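Tenir une feuille de stats au bord du terrain (basket amateur)

Mis à jour en mars — par Kobina Kwofie

On me redemande ça à chaque début de phase retour donc je mets tout ici une bonne fois. Feuille papier, crayon, pas d'appli. Niveau départemental, jeunes ou seniors, même méthode.

Si vous n'avez jamais fait ça : entraînez-vous d'abord chez vous sur un match enregistré, un quart-temps, pas plus. Ensuite seulement au gymnase.

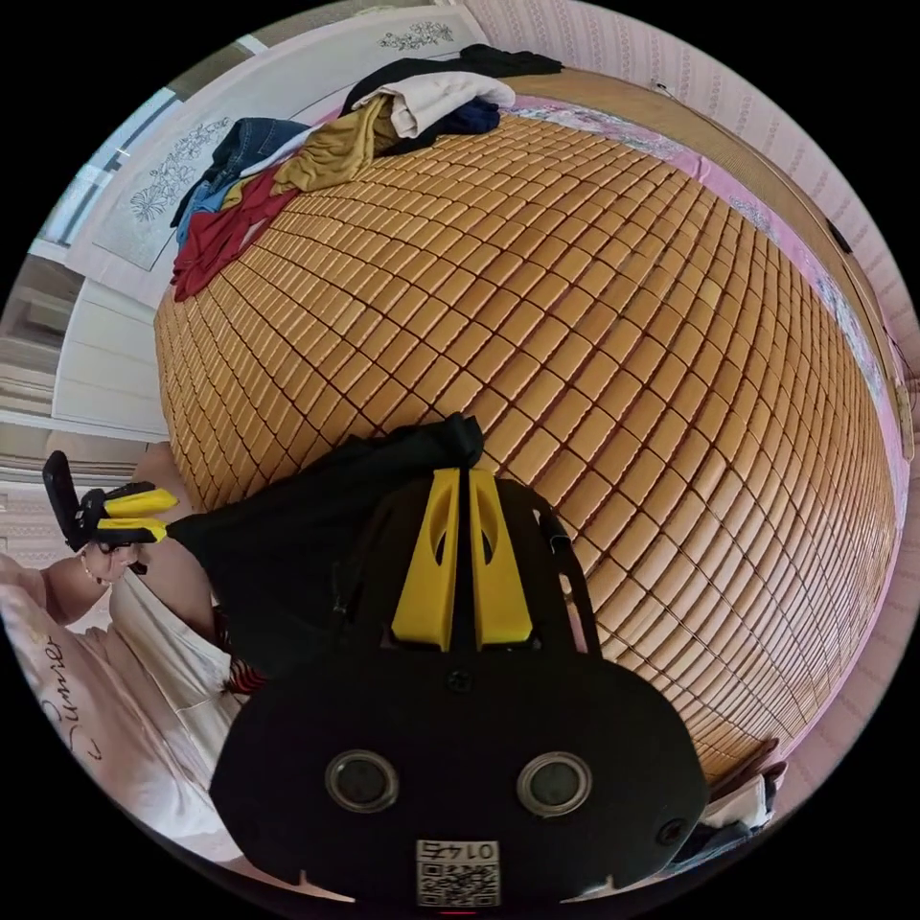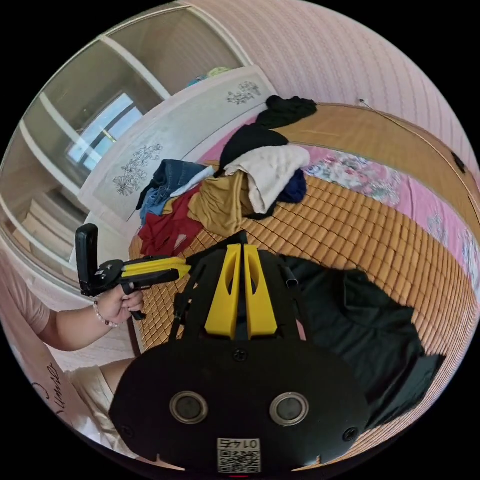
Le matériel

Deux crayons à papier (pas de stylo, vous allez gommer). Une gomme. Une planchette à pince. La feuille imprimée en paysage, une par équipe si vous êtes deux, sinon juste la vôtre. Je répète : juste la vôtre. Suivre les deux équipes seul, c'est la garantie de tout rater.

Prévoir un exemplaire vierge en plus. Toujours.

Préparer la feuille

Une ligne par joueuse ou joueur, dans l'ordre des numéros de maillot, pas par ordre alphabétique. En match on voit un numéro, on ne voit pas un nom.

Les colonnes, de gauche à droite :
Numéro
Tirs à 2
Tirs à 3
Lancers francs
Rebonds off.
Rebonds déf.
Passes décisives
Balles perdues
Interceptions
Fautes

Les contres je les mets dans la marge, il y en a trop peu pour gâcher une colonne. Ewan Moncrieff, qui tient la feuille à Cairns, leur garde une colonne, il a deux grands qui contrent tout. A vous de voir.

Remplir pendant le jeu

Tir tenté : un trait. Tir marqué : on barre le trait. Comme ça tentés et réussis sont dans la même case, pas besoin de chercher la bonne colonne pendant que ça repart en contre-attaque.

Rebond : un trait. Offensif ou défensif, demandez-vous juste qui vient de tirer. Notre équipe a tiré et on récupère = offensif. Au début on se trompe tout le temps, ça passe en deux ou trois matchs.

Passe décisive : la passe qui amène directement le panier. Si le tireur prend quatre dribbles et passe deux défenseurs, non. Soyez radin. Les parents vont râler, tant pis.

Balle perdue : mauvaise passe, marcher, reprise de dribble, sortie, 3 secondes, 24 secondes. La violation des 24 je la note équipe, ligne du bas, sauf si quelqu'un a vraiment gardé le ballon pour lui.

Faute : mettre le numéro du quart-temps au lieu d'un trait. Le coach vous demandera « il en a combien depuis la pause ? » et vous aurez la réponse.

Règle d'or : si vous ratez une action, laissez tomber. Ne demandez pas au voisin, ne réfléchissez pas, regardez le ballon. Une passe décisive oubliée c'est rien, trois actions loupées parce que vous cherchiez qui a fait la passe c'est pire.

Entre les quart-temps

Tirer un trait vertical après les marques dans chaque case. Compter les points, comparer avec le tableau d'affichage. Écart de 2 : presque toujours un panier noté au mauvais endroit ou pas barré. Écart de 1 : lancer franc, ou un tir à 3 mis en 2. Corrigez tout de suite, à la fin du match vous ne vous en souviendrez plus du tout.

Après le match

Recopier au propre le soir même. Vérifier avec la feuille de marque officielle pour les points et les fautes — c'est elle qui fait foi, pas la vôtre.

Pourcentage aux tirs : réussis divisé par tentés, fois 100. Sur un seul match ça ne veut pas dire grand chose. Sur la saison oui. L'an dernier à Rirnard on avait 318 lancers francs tentés en équipe sur la phase aller, là on peut commencer à discuter avec le coach.

Évaluation simplifiée, si on vous la réclame : points + rebonds + passes + interceptions + contres, moins les tirs ratés, moins les lancers ratés, moins les balles perdues. Ça avantage les intérieurs. Je la donne au coach, jamais aux joueurs.

Erreurs fréquentes

Compter un tir quand il y a faute sur le tir et que ça ne rentre pas. Non : pas de tir tenté, seulement les lancers.
Oublier le lancer bonus après panier + faute.
Donner un rebond quand le ballon sort directement. C'est un rebond d'équipe, ligne du bas.
Se mettre derrière le banc. On voit rien, tout le monde se lève. Mettez vous en tribune, à hauteur de la ligne médiane, quelques rangs au dessus.
Prendre des numéros de maillot pour acquis. Le 6 du samedi n'est pas forcément le 6 du match d'avant, vérifiez à l'échauffement.

Pour la feuille vierge, écrivez-moi par le formulaire du club, je l'envoie en PDF. Version à douze lignes uniquement, celle à dix je ne l'ai plus.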